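Renderbilder für die Webseite verkleinern und als JPEG speichern

Die Anleitung beschreibt den Weg vom fertigen Rendering zur Datei, die auf der Seite eingebunden wird. Vorausgesetzt wird ImageMagick auf der Kommandozeile.

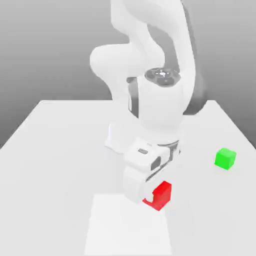
Ausgangspunkt ist immer die unkomprimierte Datei aus dem Renderer, als TIFF oder PNG mit 16 Bit pro Kanal. Wer von einem bereits gespeicherten JPEG ausgeht, komprimiert ein zweites Mal und verstärkt vorhandene Blockartefakte.

Schritt 1: Arbeitskopie anlegen

Original in den Ordner "quelle" legen und mit Schreibschutz versehen. Alle weiteren Befehle schreiben in den Ordner "web". Der Befehl mogrify überschreibt die Eingabedatei ohne Rückfrage, deshalb wird im Folgenden nur convert verwendet.

Schritt 2: Farbraum prüfen

identify -verbose quelle/bild.tif

In der Ausgabe die Zeile "Colorspace" suchen. Steht dort sRGB, weiter mit Schritt 3. Bei einem linearen Bild muss vor der Ausgabe nach sRGB umgerechnet werden, sonst erscheinen die Mitteltöne im Browser zu dunkel. Ein fehlendes Profil ist unkritisch, solange die Werte tatsächlich in sRGB vorliegen.

Schritt 3: Verkleinern

convert quelle/bild.tif -filter Lanczos -resize 1152x web/bild.png

Die Zahl gibt die Zielbreite in Pixeln an, die Höhe ergibt sich aus dem Seitenverhältnis. Für die schmale Spalte der Vorlage Ospina genügt eine Breite von 1000. Vergrößern ist nicht sinnvoll; mit dem Zusatz ">" hinter der Größenangabe (in Anführungszeichen setzen) bleiben kleinere Bilder unverändert.

Schritt 4: Verläufe schützen

Glatte Flächen mit langsamem Helligkeitsverlauf neigen bei 8 Bit zu sichtbaren Stufen. Abhilfe schafft ein schwaches Rauschen, das vor der Reduktion auf 8 Bit hinzugefügt wird:

convert web/bild.png -attenuate 0.2 +noise Gaussian -depth 8 web/bild8.png

Höhere Werte vergrößern die Datei deutlich.

Schritt 5: Als JPEG speichern

convert web/bild8.png -strip -sampling-factor 4:2:0 -quality 82 web/bild.jpg

Die Option -strip entfernt Metadaten und eingebettete Profile. Bei Qualität 50 werden Blöcke in Verläufen meist sofort sichtbar. Für Bilder mit feinen roten Linien oder Schrift 4:4:4 statt 4:2:0 einsetzen.

Schritt 6: Kontrolle

Das Ergebnis bei 100 % Zoom prüfen, vorzugsweise auf 2 verschiedenen Bildschirmen. Stufen fallen auf einfachen Notebook-Displays eher auf.

Häufiger Fehler: Das Bild wirkt nach Schritt 5 blasser als zuvor. Ursache ist in der Regel ein Profil mit größerem Farbraum, das durch -strip verloren ging. In diesem Fall vorher mit -profile nach sRGB konvertieren.

Stand: 13. Feb. 2013, Riku Sakamoto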